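Setting up a portioning arm on your prep line: what to do, what changes for the crew

Posted 2023-10-05 by Ilir Dimitriou, Tevine kitchens

Quick one, written between shifts. Two other sites have asked how we got the arm going on dry goods, so this is the whole thing start to finish. Works for rice, lentils, pearl barley. Not flour. Don't do flour, we're still cleaning.

What you need

One bench, pale top if you've got one, nothing else stored on it. A plain wall or board behind. Small clear cups, straight sided. A big steel bowl, wide mouth. The arm with the standard two-cup program (ours came on the Sutance controller, yours may differ). One person who knows the prep sheet. One hour with no orders waiting, which is the hard bit.

Before you touch the arm

Talk to the crew first. We didn't and it cost us a fortnight of bad feeling. People saw a crate arrive and drew their own conclusions. Tell them which jobs move, which stay, whose hours change. Put it on paper. At Tevine no hours went, but dry portioning came off the early shift and allergen checks went on to it. Damir Radulović had been doing the portioning for years and he's now the one who signs off the arm each morning. Different job. He asked for a pay review and got it in January, worth knowing if you're doing the budget.

Step 1. Clear and wipe the bench

Everything off. Cloths, tape gun, the radio. Wipe, then dry properly. A damp ring under a cup is enough to make it slide when the fingers close.

Step 2. Fill the cups

By hand, from the bin, with the scoop. Half full is plenty. Over that and you get spill on the tip, and someone's on the floor with a dustpan. Weigh the first 8 of every batch and write the weights on the sheet. If they're drifting, stop and find out why, usually it's the scoop.

Step 3. Place the bowl

Bowl in the middle, cup to the left of it and slightly back. Close but not touching. The arm comes in from the left so keep that side clear, sleeves included. Mark both spots underneath with a dot of food-safe pen once you're happy, saves arguing later.
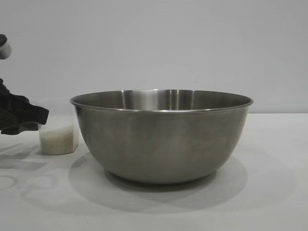
Big bowls forgive a lot. We started with a small one becuase it was nearer and got grains everywhere, so go wide even if the batch is tiny. Check the rim for dents as well, run a thumb round it.

Step 4. Teach the pick

Slow speed only. Bring the gripper in level with the upper part of the cup, pause, look from the front AND from the side. Clear plastic is hard to judge from one angle. Close gently. If the cup bows in, back off the force two notches and try again. Save the position under the product name, not "test2". We had eleven called test something.

Step 5. Teach the tip

Lift straight up first, then across, then tilt. Never tilt on the way over. Tip over the centre of the bowl and hold for a slow count of three, last grains stick in the corners. Return the cup upright to the same dot.

Step 6. Dry run with the crew watching

Whoever works next to it gets to press stop, more than once, until it's boring. Everyone should know where the stop button is without looking. Do this on both shifts, not just the one you happen to be on.

Step 7. Log it

Sheet goes on the Petek clipboard by the door. Batch, weights, stops, initials. In our first full month we logged 1,161 tips and 166 stops. Most of the stops were people being careful, which I'm fine with. Do not let anyone's stop count get used against them. We had that conversation with the office and it's now in writing.

What the crew say has changed

Less wrist pain, that came up first. More standing about in the first weeks, waiting for it, and that annoyed people more than the noise. It's slower than Damir. It doesn't talk either, and a couple of the early lot miss having someone across the bench at six in the morning, so we moved the allergen table over to face it. Small thing, helped.

Somebody has to refill cups, clean the fingers, swap the bowl. Put that on the rota as real work with real time against it. Ours wasn't for a month and it was getting done in breaks.

If it goes wrong

Cup slips: check for damp, then force, then teh cup itself for cracks.
Grains outside the bowl: tip point's too near the edge.
Arm stops for no clear reason: someone's knocked the bench. Check your dots, reteach the pick.
Still stuck: ring Plultarmont support before nine, after that you're in the queue.

Lentil settings are on the next sheet, ask Damir for the current version, the one on the wall is old.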